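Osedcombe Fringed Knit Throw, Gray: Review After One Year of Guest Room Use

Reviewed September 25, 2020

The Osedcombe throw is a medium-weight knit blanket with a long fringe on two ends, sold for use across the foot of a bed. I bought one for a furnished rental bedroom and have kept notes on it for a year. The bed has an upholstered base and a white duvet.

Weight and size

The label gives 50 by 70 inches. Mine measured 49.5 by 70 out of the bag, and 48 by 69 after the first wash. It has not shrunk further. On my kitchen scale it weighs 1,078 grams, heavy enough to stay put on a slick duvet cover. A lighter throw from Stundale, used in the same room before it, slid to the floor most nights.

Knit

The stitch is a plain rib. I checked the piece under a desk lamp before the first use and found one dropped stitch near a corner, which I closed with matching yarn. Pilling started in the second month along the fold line and leveled off by the fifth. A fabric comb takes the pills off in ten minutes. An electric shaver is faster but caught the yarn twice, so I stopped using it.

Fringe

There are 134 tassels, 67 per end, each knotted once at the hem. Three came undone in the first wash and were easy to retie. The fringe is the weak point of the design. It picks up lint and crumbs from carpet if the throw hangs low, and it tangles in a front-loading washer. Laid crosswise with the ends hanging over the sides of the bed, it needs combing out by hand after each stay. Allow five minutes.

Washing

The care tag says cold water, gentle cycle, dry flat. I use a mesh bag made by Plastix, size large, with the ends of the throw folded to the middle so that the fringe is inside. Without the bag the tassels matted at the tips. Drying flat on a rack takes a full day in October with the windows shut. I have not tried a dryer.

Color

The gray is even, and the fringe is darker than the body. No color moved onto the white duvet cover, including one night when the throw was put down damp. Makeup and coffee both came out with a dab of dish soap before washing. Dark clothing dropped on the bed leaves lint on the throw far less than on the duvet.
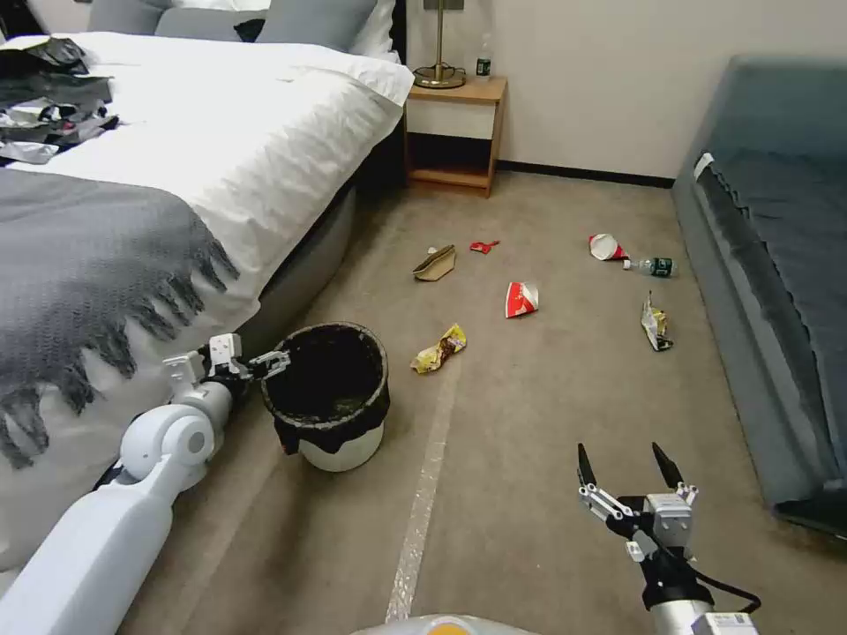 Is the throw warm enough to use without a duvet?

In summer it is enough for one person. The rib is open and lets air through, so below 65 degrees you will want something under it.

Comparison

The Ševčík throw costs a third more and has a hemmed edge with no fringe. It is easier to wash and looks plainer on the bed. For a room that turns over every few days I would pay the extra. For a bedroom at home, the Osedcombe is adequate and feels softer against the arm.

Rating: 3.5 out of 5. Half a point off for the dropped stitch, one point off for the fringe.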